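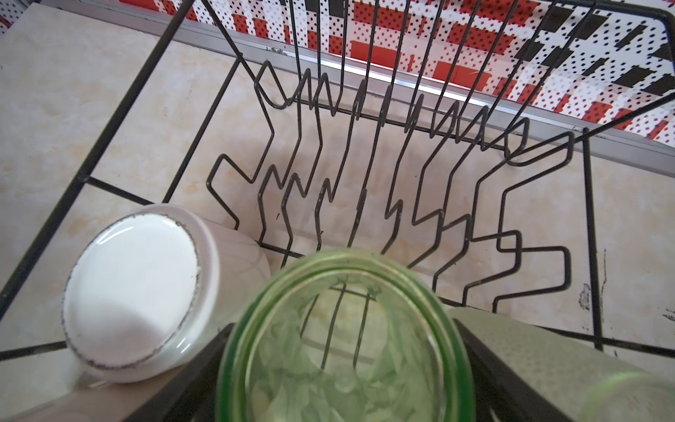 Olaia Mateos replied first that the rail pass is the wrong place to start, and that the group booking deadline should settle everything else. Her full answer is below, under the original post.

Group of 14 to 18, guided tour, coach or train between towns?
posted by ritasol_k

I am putting together a guided study tour in April for adult learners. The route is Garrido to Bralus with one overnight stop at Pidodus. The operator, Ritura, has quoted 900 euros a head with a private coach and 786 with reserved seats on the regional train. Both prices include the guide, the hotels and breakfast. Neither includes lunch or museum entry. Is the coach worth the difference, and does the guide stay with the group on the train leg?

Olaia Mateos
Ask Ritura for the group booking deadline in writing before you compare prices. On the regional line, reserved seats for parties over ten are released in blocks, and a block can be split across two carriages. The guide travels with the group but can only be in one carriage, so commentary on that leg is limited – plan a printed handout instead.

Luggage is the larger cost. The coach price normally covers door-to-door handling. On the train, cases go ahead by van and have to be in the hotel lobby by 7 a.m. Check whether the van is in the 786. When I booked the same route it was a separate line on the invoice.

Also check the single room supplement. It is charged per night, and the Pidodus hotel has only 4 singles.

tom_w
coach. train was fine but we stood for part of it

hgl554
Depends on your numbers. The coach quote is usually worked out on a minimum party, and if you drop below it the price per head goes up. The train fare stays the same until the reservation is ticketed. Ask for both figures at 14 and at 18, then read the cancellation terms. Ours allowed name changes up to 4 days before departure, but no refunds after the rooming list had gone in.

The guide's hours are capped as well. A late arrival at Bralus can push the evening walk to the next morning.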